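Robot Hands: Which One Grabs Best?
Kids' Science Corner — Grandarell Learning Page

OK so quick question. Pick up an eraser. Did you think about it? Nope. Your hand just did it. A robot has to be told every tiny bit — where to go, how wide to open, when to squeeze. And it needs the right hand for the job.

The robot word for hand is GRIPPER. Say it out loud, its a good word.

Our robot tests happen in a simulator. Kind of like a video game, but with rules about weight and bumping so pretend things act like real things.

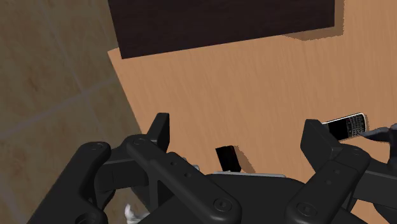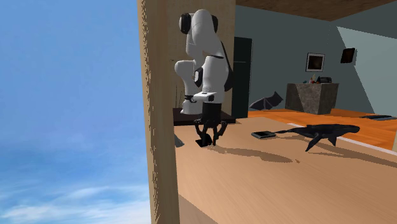
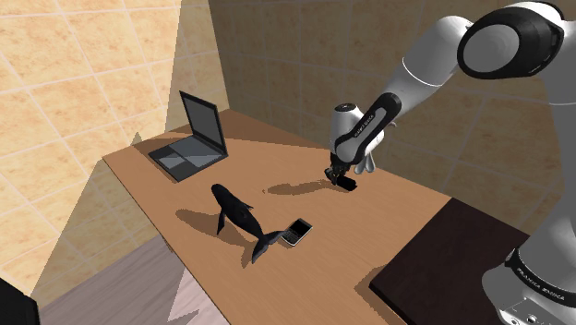
Simulator views of the gripper tests. Find the small black block in each one!

So why a block? Because it's boring. Flat sides, straight edges, easy to measure. You start with boring and then go for the hard stuff. A toy whale, for instance. Way harder! Fins, a tail, curves all over. Where would YOU grab a whale?

Why do it on a computer first? Well. Drop a real phone 500 times and you need a lot of phones. Drop a pretend one and you press reset.

WHERE DO THE CAMERAS GO?

Big question. Two choices to think about.

Close to the hand. Great for seeing fingers and the thing between them. Not great for seeing the rest of the table.

Far back. Now you get the whole arm and what's near it. But the block looks tiny, and stuff can get in the way. Look at the middle picture — a big wooden panel is standing right in front of part of the view.

Hortensia Ibarra sets up our test cameras and she likes using more than one. If one view is blocked, maybe the other isnt.

HOW DO YOU COMPARE GRIPPERS FAIRLY?

Change one thing at a time. Same block, same spot, same speed, different gripper. If you swap the gripper AND the block, you won't know which one made the difference. Scientists call this a fair test. Bakers do it too, with cookies.

TRY IT AT HOME

You need: kitchen tongs, 2 pencils, an eraser, a sock, a timer.

First the tongs. Move the eraser from one side of the table to the other. 6 tries. Write down how many worked.

Now the pencils, one in each hand. Same eraser, same 6 tries.

Then do it all again with the sock. Any surprises?

Last one — close one eye and go again. Thats a bit like having only one camera. Bleddyn Penry on our team tried this on Monday and knocked his eraser under the couch.

WORDS TO KNOW

Gripper — a robot's hand.
Joint — a place where the arm bends or turns, like your elbow.
Controller — the part that tells the arm what to do next.
Simulator — a pretend world inside a computer.

Got results? Ask a grown-up to help you send them in. Drawings too, we love drawings.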